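Chapter 3
Teaching by Remote Control

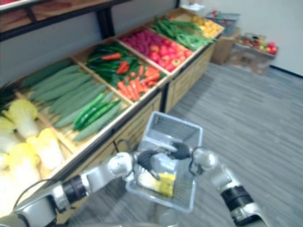

Text: Irolau Course Group | Kelbridge Technical Readers

A robot that picks produce into a basket has to learn two jobs at once: holding the basket and reaching into the bins. In this chapter an operator drives both arms by remote control, and the robot records each run. One run is called a demonstration.

The Kelbridge set holds 1,601 demonstrations. We train on 1,398 of them – the rest are kept for testing. Section 2 covers how the operator's hand motions are mapped to the grippers. Before you start, review joint limits and gripper force.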